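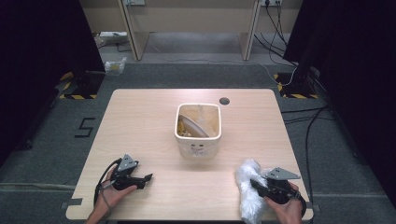 Zirevley Hand-Held Gripper Pair

The Zirevley is a set of two hand-held grippers, one for each hand, made for people who want to teach a two-armed robot by simply doing the job themselves. You hold one in your left hand and one in your right, you work at a table the way you would at home, and the movements of both hands are recorded together so that a robot can learn from them later. We've been building and fussing over these at Haltavach for quite a while now, and we're very fond of them!

What we learned with it

The question that got us started was a small one. If you teach a robot with soft, shapeless things (fluffy things, crumpled things, anything that never looks the same twice), does it get better at handling new ones, or does it just get confused? Ildikó Szalai ran the study with our table kit, and she collected 3,386 demonstrations of tidying things in and out of a small plastic bin, using both hands.

She trained one policy on hard objects only and a second one on a mix of hard and soft, keeping the number of demonstrations the same for both. Then she tried each of them on 19 objects that had been left out of training. The mixed policy did better on the soft ones, as we had hoped, and it held its own on plates and lids too, which was a lovely surprise. Where it still struggled was in letting go. Fluffy material likes to cling to the jaws, and the robot would often move off before the object had dropped. Ildikó's advice is to open the jaws wide, wait a beat, and keep that pause in your recordings even though it feels slow while you're doing it.

What comes in the box

2 hand-held grippers with black jaws
Gray triangular metal mounting plates, already fitted
Cables and straps
Black floor and table tape
A printed setup guide, with the table layout from the study

Good to know before you order

Most people feel comfortable after some 12 practice runs, so please don't judge the grippers by your first few tries. Leave yourself plenty of slack in the cable on each side, and put tape at the front corners of your table so it goes back to the same spot after someone bumps it (someone will).

The Aydoğan recording software is included and runs on an ordinary desktop computer. If you already use Fosent to sort and label your sessions, the files open there without converting.

Spare jaws and longer straps are sold separately. Orders placed now ship in January, and if you'd like to talk through your own task first, write to us and we'll gladly help you plan it.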